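Is hand-guiding an arm for 96 demos really worth it over just scripting the points?
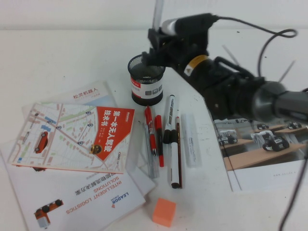 The pen task: mesh cup, the row of pens, gripper over the top.

Our makerspace in Fliltelville wants to teach an arm to put pens into a mesh cup. The plan is to do it by showing - somebody moves the arm through the job, we record it, repeat 96 times, train overnight, done. I did 21 of these last month and my wrist is not happy. Everybody in the club talks like the arm will "just get it." I have my doubts. A pencil is skinny, a marker is fat, and the lead case is a clear plastic thing that isn't even a pen. With a script I could at least tell you why it missed. Has anyone here done this with mixed objects and gotten something you'd leave running while you went for coffee? Also, by hand or by remote? We can do either, and I don't trust the people who say it doesn't matter.

Dukar
I've done both, and no, I wouldn't leave it running.

Scripting is fine if the pens are always in the same spot. Yours are lying side by side now, but bump the table once and your script is junk. Demos cope with that better, but only if you moved things between takes. If your 21 runs all started from the same tidy row, you taught it one row. I'd throw most of them out, sorry.

On hand versus remote: if your setup has cameras, pushing the arm by hand puts your hand in the video, and then the model gets used to a hand that won't be there later. Remote keeps you out of it. The price is that you can't feel contact, so you will crush a few pen caps and jam the rim of the cup. Slow down near the rim.

Two more things. Pick one grip per object and stick to it, because half your takes from the side and half from the top gives you an arm that dithers. And clear the brochures and books out, or else shuffle them every take. A busy background that never changes is the first thing it will latch on to.

I'd start with one marker and 10 clean takes. If it can't do that, 96 of the whole pile won't save you.

Oyewole
just get more data. we did 700 and it worked great

Flendmont
"Worked great" how often, and on pens it had seen before? I ask every time and never get a number.

Mostly agree with Dukar, except about throwing out the 21. Keep them, and see if training with and without them makes any difference. Mine got worse with the old ones in, but my old ones were sloppy, with long pauses where I was thinking. The arm learned the pauses too. It would stop over the cup and sit there.

Skip the lead case for now. It's a different grasp and you'll spend February on it. And write down what counts as a success before you test - pen in the cup and staying there, no touching it afterward. Our club changed its mind about that halfway through and the score went up without the arm getting any better.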